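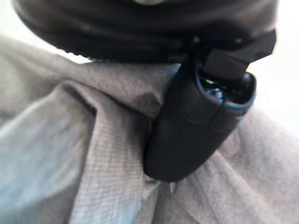
Black and dark gray, up close

Sadent in January 2019

I have been meaning to write up our weekend in Sadent ever since we got home, and I'm finally sitting down with a cup of tea to do it. What a sweet little town! We drove in on Route 40 with the windows cracked even though it was cold, and the first thing we smelled was bread.

The bread was coming from the Flirel Bakery, on the corner across from the old depot. Go early. We got there at nine and the cinnamon twists were already gone, so I had a cheese roll and a slice of pecan cake (yes, for breakfast) and I would do it again tomorrow. They only take cash, and the nearest machine is inside the hardware store two doors down.

After that we walked the river path out to the Aquino Bridge and back. It's an easy five miles round trip, flat nearly the whole way, with benches where you want them and one muddy stretch past the boat ramp where you don't want good shoes. We saw herons! Three of them, standing in the shallows like they were waiting for a bus. There's a side trail up to the overlook with 64 steps cut into the hill, and my knees had opinions, but the view over the rooftops to the church steeple is worth it.

Lunch was at a diner on Main Street that does a tomato soup I'm still thinking about. Then we spent way too long in the used bookstore. The sign in the window says 1000 paperbacks at a dollar each, and I came out with a bag so heavy the handle tore before we reached the car.

We stayed at the Etetti Inn, which has creaky floors, thick quilts and a porch swing that wraps around the side – ask for a room at the back if you're a light sleeper, as the freight train comes through before dawn. Breakfast is included on weekends. The grits were excellent and the coffee was a bit weak.

I didn't get to the pottery studio or the little railroad museum, which closes for the winter and opens again in spring. A lady at the bakery told us October is the prettiest month, when the maples along the river turn and they string lights all the way down Main Street. So we've already picked out a weekend – I just have to talk my sister into coming with us this time.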